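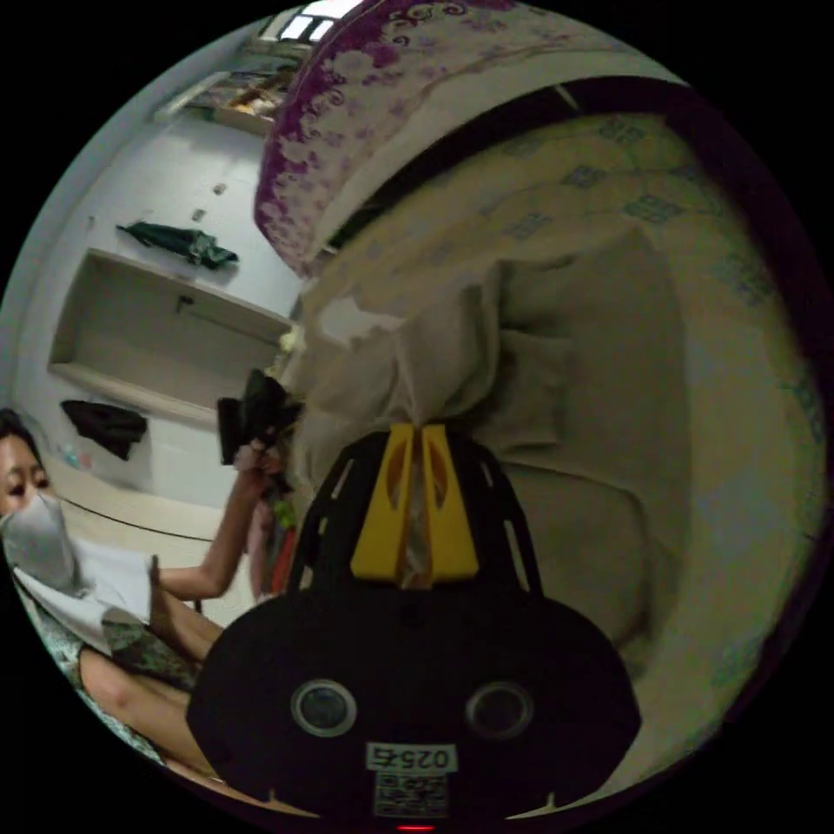
The album came home from a house clearance in May, in a box with a set of fish knives and three railway timetables. Rhona Morrison had bid on the box for the timetables. She put the album on a shelf and did not open it properly for a week, and when she did she found 129 tokens, each in a card window, each with a line of small handwriting underneath.

None of them was money in the usual sense. There were dairy tokens, ferry tokens, pub checks, a run of brass pieces from a co-operative bakery and two pages of discs stamped only with a letter and a number. Dealers tend to put this sort of thing in a tray by the till at a pound each. Morrison, who had collected Victorian pennies since school and had never bought a token in her life, has hardly bought a penny since.

Tokens fill a gap in most collections and in most books. A coin has a mint, a date, a known weight and usually a recorded number struck. A token may have none of these. It was ordered by a shopkeeper or a works manager from whichever die-sinker was nearest, used until the business closed or the price of bread went up, and then thrown in a drawer. The records, if there were any, were thrown out with the ledgers.

That makes them cheap, and it also makes them hard work. Morrison's first real puzzle was a brass disc lettered NISIA on one side and with a plain figure 2 on the other. The handwriting under it said "boat?" and nothing more. She spent most of that summer on it. Trade directories gave her a laundry, a boarding house and a pleasure steamer of the same name, all within forty miles of one another. The steamer looked right until she found a newspaper notice for the laundry, offering a set of bundle checks for sale when the owner retired. She now lists the piece as laundry, probable, and has left the question mark on the card.

"I could have written steamer and it would have sold better," she says. "Plenty of the old attributions were done like that. Somebody liked the idea and it went into a list, and then the next list copied it."

Copying is a real problem in the field. The standard lists were mostly typed up by collectors working alone, and an error made forty years ago can still be found in auction descriptions today. The Besenow pieces are a fair case. They are small zinc tokens with a central hole, and for a long time they were sold as canteen money from a sugar works. Morrison owns four. She noticed that the holes on hers were punched after striking, through the lettering, and that all four had been punched from the same side. To her that suggests they were cancelled and strung on a wire for counting. She has written this up in a two-page note for her local society, where it was received politely and argued over for the rest of the evening.

She keeps her records in plain exercise books. Each piece gets its diameter, weight, metal, edge, the angle between the two sides, where it came from and what she paid. The same details go into a spreadsheet on Sunday evenings, a job she dislikes. The weighing is done on a kitchen table with a jeweller's scale that reads to a hundredth of a gram. Photographs are taken by the back window in the morning, with a sheet of white card on the far side to throw some light back into the shadows.

Cleaning she leaves alone. Brass tokens are often dull brown and there is a strong temptation to see what is underneath. She did it once, early on, to a Soltani tea-room check, using a household metal polish. The disc came up a bright yellow and lost most of the fine lettering round the rim, which had been shallow to begin with. It is still in the album, next to an uncleaned one bought to replace it.

Storage is ordinary. She moved everything out of the old album, whose plastic had begun to go tacky, and into card flips in a long box. Zinc goes in a separate box with a sachet of silica gel, as it suffers most from damp. The original windows and their handwriting were kept, cut out and filed behind each piece.

As to who wrote them, she has got no further than the auction house, which gave her the name of a street. The hand is neat and sloping, and changes from blue ink to black about a third of the way through. One card, under a milk token, gives a price in shillings. Another says "swapped for the Tisuvby", but there was no Tisuvby piece in the album and she has never seen one offered.

Prices have moved a little. The most she has paid for a single piece is £52, for a ferry token in white metal that came with the original receipt for the dies. Most still cost less than a sandwich. The receipt mattered more to her than the token – it gave the number ordered, 3154, and it is one of the few firm figures in her books.

The December 31, 2015 entry in the current exercise book is a bakery check, half loaf, bought by post with a small dent at the rim. Under "source" she has written the seller's name, and under "issuer" a pencilled dash.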